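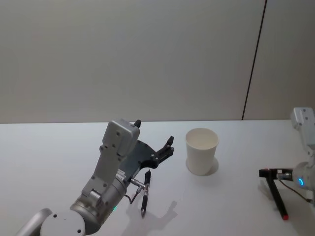

## Handover

Dalia Šimkus had read the paper that came with the Nilton planner, all 16 pages, and believed almost 30 lines of it.

"It understands containers," Keskin's email said. What it understood, she thought, was a cost function with a cup-shaped dip in it. The log had the left arm waiting on a lock the right arm had never taken. She changed the timeout from 90 milliseconds to 400 and ran it again.

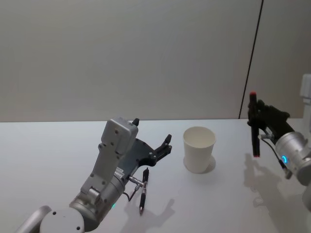

Sabine Weidemann thought the lock was fine and the timeout was a bandage. Two planners, she said, each sure the other would yield – you could wait all of May.

"So merge them."

"Then you have one planner that's sure."

Dalia opened the merge branch anyway. The confidence column read 0.9 on every row, including the rows where the plan was empty. She put a question mark beside it and reached for her coffee.
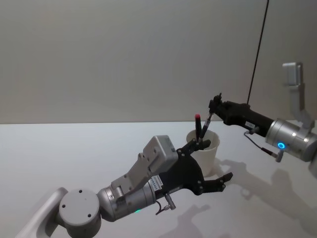
*Two arms, one cup. Irnalmont, afternoon.*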